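Search tips Enter keywords Go

Blocking Knitwear at Home Without Buying the Kit

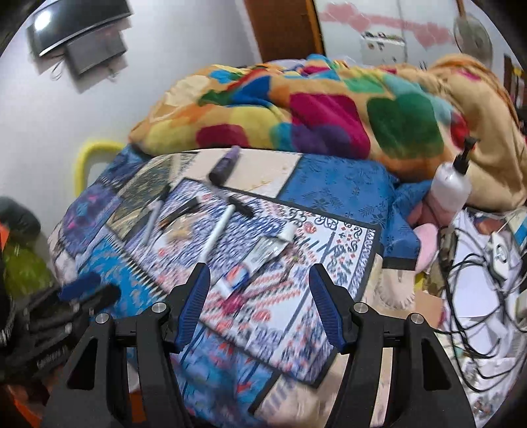
Every knitting shop will sell you a blocking kit, and I have never been convinced by them. The kit is usually a set of foam tiles, a box of T-pins and a bottle of wool wash that smells like a hotel lobby. I bought the Prarel one years ago and the tiles curled after a single winter. A bed does the same job for nothing, provided you can sleep somewhere else for a night. I like a sheet with a patchwork print of large blocks outlined in black, as the printed lines give you something to square a shawl against. Check the lines with a tape measure first. Sheets stretch, and a fitted one pulled over a mattress corner can bend a straight line quite badly.

Put a couple of old towels under the sheet if the piece is heavy. The mattress does not need to know about your cardigan.

Do you need wool wash? The labels say yes. I soaked two swatches from the same ball of Mekileo sock yarn, one in the fancy stuff and one in cool water with a drop of dish soap, then rinsed both. I could not tell them apart afterward and neither could Fadime Aksoy, who has been knitting far longer than I have and is not polite about these things. Twelve minutes in the water was plenty. I have seen patterns ask for an overnight soak and I would like to know what they think happens at 3 a.m.

Squeeze, don't wring. Roll the piece in a towel and stand on it. This is the one piece of standard advice I have no quarrel with.

Pins are oversold too. A plain sweater needs patting into shape and leaving alone. Lace does need pinning, and there you want rustproof ones - test one in a wet tissue overnight before you trust the packet. Superwash yarn grows when wet, sometimes alarmingly, so pin to the measurements in the pattern and ignore how far it is willing to go.

Steam is faster, but keep the iron off the fabric and away from acrylic altogether. I flattened the ribbing on a Landilell hat that way and it never came back. People claim a second wash will revive it. Mine has had four.

Socks I don't block at all. Feet do it.

Last updated: September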